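I'm looking for a crime and courts reporter for the Clurnley desk, and I'd like that person to start before the end of October if at all possible.

I'm Oleksandra Marchuk, and I edit Noltulero, a small online newspaper that covers Clurnley and the towns along the county road. We have 504 paying members and a free newsletter that goes out to a little over twice that many people. Our last crime reporter, Saqib Soomro, moved to the features side in the summer (he got tired of the scanner, and I can't blame him), and I've been covering the courthouse myself ever since. I like it a lot! But I can't do that and edit everybody else's copy too – something has been slipping every week, and lately it's been the editing.
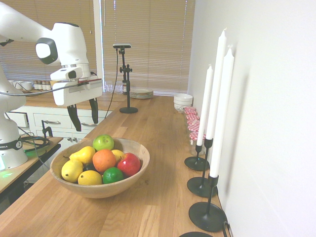 So, the job. You'd spend most mornings at the county courthouse or on the phone with police, the sheriff's office and the district attorney. You'd read charging documents, sit through hearings that get postponed at the last minute, and write it all up in plain language. Most stories run short. Every couple of months I'd want a longer one from you, and I'm especially keen to get somebody digging into how long people wait in the Clurnley jail before a first hearing. Rafia Rind on our staff has already filed records requests on that, and she'd love some company.

What I need from you:

- Two years of reporting somewhere, and a student paper counts if you covered real news
- Comfort calling people on a bad day and being decent about it
- A working idea of what you can and can't print about a person who has been charged but not convicted
- A driver's license, plus a car or a very good plan for getting around without one
- One weekend shift a month, which you get back as a weekday off 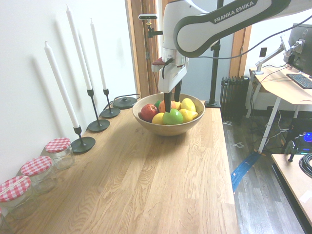
## Pay and hours

It's full time, 40 hours, with health insurance and three weeks off. I'll send the salary range to anyone who asks, before you apply, so please just ask. You can write from home in the afternoons. We file everything in Skuveo, which takes a day to learn and a bit longer to forgive.

## How to apply

Email me a short letter, a résumé and three clips. I'd love at least one story where you had to get a reluctant agency to hand something over. Tell me in the letter what you think we get wrong in our court coverage – I mean it, I'm asking everybody.

Jucélia Cordeiro and I read every application ourselves, and we'll do phone calls first, then a paid tryout day for the people we'd like to meet. If you've got questions, call the newsroom and ask for me. I'm usually back from court by two.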